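Office diary: driver assistance and the public

14 November 2020
By the Secretary, Horeck Road Users' Office

We use cookies to improve your visit. By continuing to browse you accept our use of cookies.
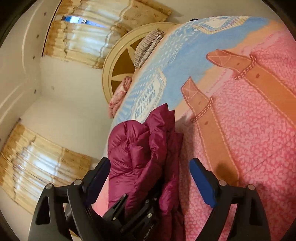

A puffer jacket on a pink fleece blanket.

The Office closed its survey on lane-keeping and automatic braking at noon. A total of 957 forms were received, of which 888 were complete and will be counted. The remainder lacked either a postcode or the type of vehicle driven, and will be kept apart until the report has been approved.

The first reading gives no great comfort to the makers. Of those counted, 277 drivers stated that they had switched off lane-keeping within a month of taking delivery and had not turned it on again. The reason most often given was that the wheel pulled on narrow roads, where a driver must move out for cyclists and parked vans. Several respondents on the Hetel road wrote of the same bend, at which the system appears to follow an old white line that was never properly removed. The matter has been referred to the highways department, with a copy of the remarks.

Automatic braking was better received. Older drivers in particular wished to keep it, though many were unsure whether their own car had it. The Office regards this as a failing at the point of sale. A buyer should not have to search a handbook to learn what the car will do in traffic.

A letter arrived from Drultard concerning the trial shuttle between Lenz station and the hospital. The company asks that the trial be extended by 15 weeks, the service having been suspended for part of September while the sensors were replaced. The Office has no objection in principle. It has asked that a trained attendant remain on board throughout, and that every unplanned stop be reported in writing, including those in which no passenger was carried.

The afternoon was given to the draft leaflet on insurance. The paragraph on who is liable when a car is steering itself remains unsatisfactory and was struck out for the second time. Until the wording is settled, callers are to be told that the person in the driving seat is responsible, and that they should inform their insurer of any assistance system fitted to the vehicle.

The telephone line was quiet. Two enquiries concerned winter tyres and were answered from the standing notes. The Lenz papers are to be copied on Monday and sent out with the agenda.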